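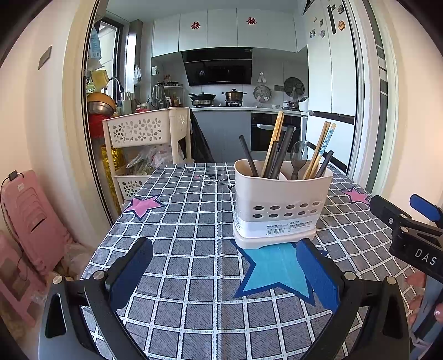
Figure 4. Table station with the cutlery holder, hand-held grippers at the near and right edges.

4.3 What the work became

Lirkico describes the change at its Hadon site as a move from handling to teaching. Staff who once sorted and packed tableware now carry out the same small tasks with a gripper in the hand, so that a machine can later learn them. We doubt that "teaching" is the right word. Teachers decide what to teach. The people we spoke to worked from a list, and the target was 398 accepted takes per shift.

Reiko Kaneko, seven years on the old packing line, said her wrist hurt less than before and her patience more. Darren Bunting liked the quiet. Both said they had stopped talking to the person beside them, as a rejected take had to be done over. 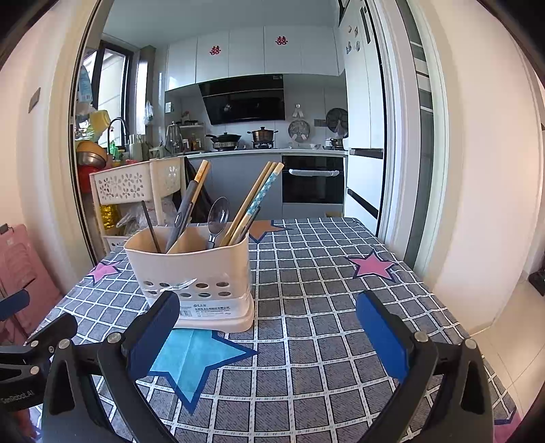 Figure 5. Chopsticks, a spoon and other utensils in the holder at the table station.

Management told us that the tasks are simple and can be learned in 15 minutes. That may be true of the tool. It says little about the objects, which workers sort by feel when their hands are free - and feel is the first thing the tool takes away.
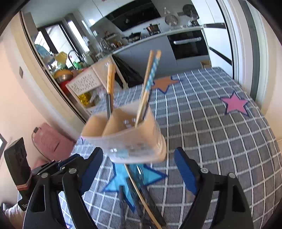
Skill ratings at Lirkico are still set by the old pay scale, which counts pieces and ignores how awkward they are. Maureen Staniforth has asked twice for a separate grade for thin items. Her case is easy to follow at the table, where a pair of chopsticks leans in one compartment of a caddy and a wooden-handled utensil stands in the other, and each asks for a different approach with the same two padded fingers. The scale pays them alike. A review was promised for December, and we have seen no record that it took place.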